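暮らしの相談室 > オフィス・共用スペース > 備品と収納 > 木製ティーボックスの仕切り
投稿:9月 質問者:Editz

共用スペースの机に置いている木製ティーボックスの使い方について相談します。

正方形の木箱で、板は厚め、色は明るいオレンジがかった木肌です。内部は薄い木の仕切りで格子状に区切られており、正面に「TEA」の文字が入っています。購入元は不明で、型番の表示も見つかりません。前任の担当から引き継いだ時点で箱だけの状態でした。

困っている点は次のとおりです。

・個包装のティーバッグを立てて入れると、銘柄によって上端が箱の縁から出る。
・寝かせて重ねると下のものが取り出しにくく、古い在庫が底に残る。
・香りの強いもの(ミント系、燻製香のもの)を入れると、隣の区画の緑茶に匂いが移る。

補充は月に一度で、一回の購入量は200袋です。箱に入りきらない分は給湯室の棚に置いています。利用者は40人ですが、全員が飲むわけではありません。区画の割り当てと、匂い移りの対策について、実際に運用している方の方法を知りたいです。仕切りが外せるものかどうかの見分け方も教えてください。 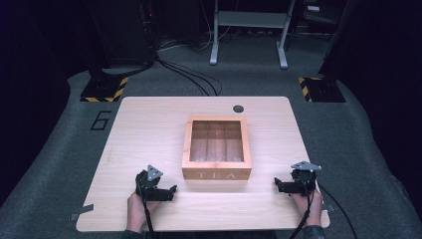 クロスタム(Clostum)事業所 総務課 共用備品係

机は角の丸い木目の天板で、奥の角の近くに配線用の丸い穴があります。箱は天板の中央に置いていますが、打ち合わせのたびに移動させることになるため、置き場所についても意見があればお願いします。

Kustemora

同じ形式の箱を二か所で管理しています。順に書きます。

1. 仕切りの着脱
格子状の仕切りは、薄板に切り込みを入れて互いに噛み合わせた「相欠き」が一般的です。この構造で接着していなければ、全体を真上に引き抜けます。交差部を指で軽くつまみ、上下方向に動かしてみてください。箱の側板に溝が切ってあり、板の端がそこに入っている場合も、溝が上端まで通っていれば抜けます。動かない場合は接着されているので、無理に力をかけないこと。薄板は木目に沿って割れます。

2. 区画の割り当て
寝かせて積む方式はやめたほうがよいです。先入れ先出しが成立しません。立てて並べ、補充時は手前の袋を一度出し、新しい袋を奥に入れてから戻します。この手順を守れば底に古いものが残ることはなくなります。上端が縁から出る銘柄は、外装が縦長のものです。内寸の深さを測り、袋の長辺と比べてから発注してください。横向きに立てれば収まる銘柄もありますが、区画の幅が足りるかどうかは別に確認が必要です。

3. 匂い移り
木の仕切りに気密性はないので、区画を離しても効果は限定的です。紙の外装のものは匂いを通しやすく、アルミ蒸着の外装ならほとんど移りません。香りの強いものだけアルミ外装の製品に切り替えるのが確実です。切り替えられない場合は、この箱に入れず、密閉できる缶に分けます。すでに匂いが付いた箱は、中身を全部出し、蓋の付いた型なら開けたまま2日ほど陰干ししてください。重曹を小皿に入れて区画に置く方法も使えますが、木部に直接まくと粉が隅に残ります。

4. 在庫
200袋を一度に買って一か月で使い切っているなら問題ありません。余っているなら購入単位を下げてください。箱の中は一週間分で足ります。

Abbasi

うちは9区画の箱です。左から緑茶、ほうじ茶、紅茶、という順で入れています。特に困ったことはありません。

匂いは気にしたことがないです。ミントは置いていません。

Editz(質問者)

回答ありがとうございます。仕切りの件、交差部の確認はまだしていません。次の補充で中身を出すときに試します。

追加で一点。箱の底板の手入れは、水拭きをしても問題ないでしょうか。木目の溝に茶葉の粉が入ることを想定しています。

Kustemora

塗装の有無で変わります。目立たない裏側に水を一滴落とし、玉になれば塗装あり、染み込んで色が濃くなれば無塗装か、オイル仕上げが切れた状態です。塗装ありなら固く絞った布で拭き、すぐに乾拭き。無塗装なら水は使わず、乾いた刷毛で木目の方向に掃き出します。掃除機を使うときは先端を細いノズルに替え、吸引を弱に。薄い仕切りに当てると欠けます。

文字の部分は、印刷か塗料か分からないうちはアルコールで拭かないでください。溶けることがあります。

置き場所は、直射日光と給湯器の蒸気を避けることが条件です。打ち合わせのたびに動かすなら、机ではなく腰の高さの棚に固定したほうが、中で袋が倒れずに済みます。机に置き続ける場合は、底の四隅に薄いフェルトを貼ってください。天板の擦り傷を防げます。貼る前に底面の粉を落としておかないと、フェルトが数週間で剥がれます。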